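Dropped and Snagged Fabric: Frequently Asked Questions

For operators on the textile sorting cells at Florkham. Ask Chiamaka Olaniyan if your question isn't covered.

What was the fault in July?

The arm on cell 2 kept pulling on cloth that was caught under something else in the pile. The force limit should have stopped it and didn't. A gripper finger bent and the cell was down for the rest of the shift. Striped gray cloth was the worst for it.
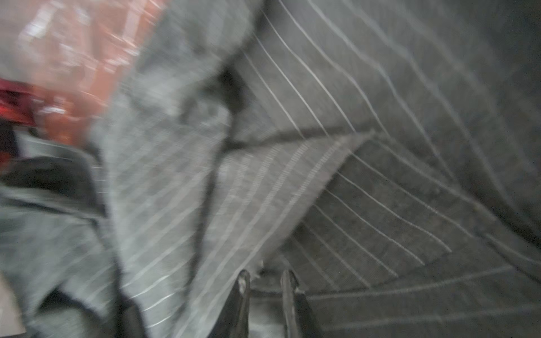
Filippos Gavalas traced the fault to a settings file that had been copied over from the Orier cell, where the fingers are longer. With the wrong file loaded, the controller read the pull as lower than it was. The file has been replaced and the limit is back at 70 percent on both cells.

Why does the gripper have trouble with folded cloth?

A fold gives it more than one layer to close on. It may take the top layer only, or it may take several and drag the pile along. Hems are harder again — they are stiff, and the fingers can slide off them.

What should I do if the arm stops with cloth in the grip?

1. Press the stop button and wait for the amber light.
2. Look at what is pinched and what is lying under it. Plastic left in with the fabric counts as a snag.

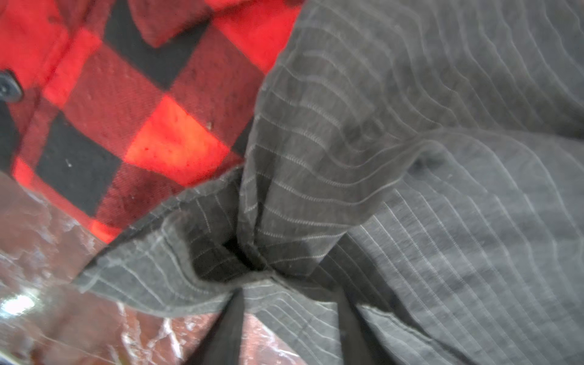

3. Open the fingers from the panel. Do not pull the cloth out by hand while they are closed.
4. Write the stop code in the log before you restart.

Can I raise the force limit to clear a jam?

No. Changes to the limit go through Chiamaka.

When can I reach in?

With the gate open and your own lock on it. A paused arm can still move.

Questions: Florkham cell support desk, Brullance building | © Florkham | Back to top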